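Home Shop Tables Bats & Balls Club Orders Contact

Last updated 03/07/2022

Drilmont Club Ball, Orange, 40 mm

We've been selling table tennis gear out of the Cordeiro shop for a good while now, and if there's one thing that gets people talking at the counter it's balls. You'd think a ball was a ball! But ask anyone who has played a full season in a draughty church hall with a box of cheap ones and they'll tell you all about it, usually at length (pull up a chair, we've got time).

The Drilmont is our everyday club ball and the one we reorder most. It's a seamed plastic ball, 40 mm across, in a matte orange that shows up nicely against pale walls and under those yellowy lights that so many school gyms still have. It comes in a lidded tub, so you can keep the balls in the cupboard with the nets and not have them rolling around the bottom of somebody's sports bag with the half-eaten muesli bars.

How does it play? A touch firmer than the Millel, which is the other training ball we carry, and a bit livelier off a slower table. Kojo Darko, who strings our badminton racquets and plays in the Tuesday ladder, likes it for serving practice and says he can hear straight away when one has cracked. Wumpini Gbeho prefers the Millel for her juniors and the Drilmont for herself. We love them both dearly and have stopped trying to get them to agree.

One small thing to mention is colour. Orange and white play the same to our hands, but do check your local rules before a competition, and please don't mix the two in a multiball bucket if you're coaching little ones. They will spend the whole session hunting for their favourite colour and you won't get a single forehand out of them.

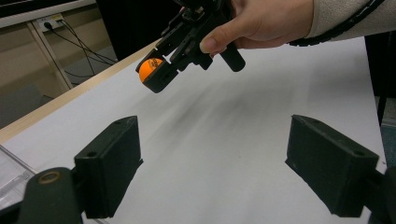
Which pack should I order?

For a family table in the garage or the rumpus room, the small tub of 15 is plenty, and will probably see you through to Christmas even with the dog taking an interest. Schools and clubs usually go for the big carton, and if you run more than 4 tables it's well worth ringing us first so we can put a club price on it.

The bulk carton isn't kept on the shop floor, so allow a few extra days for it to come across from the warehouse. Our next big delivery is due in September, just ahead of the indoor season, and you're welcome to put your name down now. No deposit needed, we'll simply give you a call when it lands.

Looking after them

Plastic balls don't ask for much. Keep them out of a hot car, wipe off the dust with a soft damp cloth and let them dry on a towel before the lid goes back on. New ones can feel a little slippery out of the tub, and a few minutes of knocking up will take care of that. Dents can sometimes be coaxed out with warm water, although I've never had one come back quite true, and a cracked ball is really only good for craft afternoons.

Goes well with

The Voteditz collapsible ball catcher is a favourite with our coaches and fits under most folding tables. We also keep a telescopic pick-up tube, which is kinder on the knees than bending over, and I say that as someone whose knees have opinions.

Returns

Unopened tubs can come back to us at any time with the receipt. If you open one and find a dud or two, bring them in or post us a quick note, and we'll replace them without any fuss. Pop in on a quiet afternoon and you can try a few on the shop table before you buy.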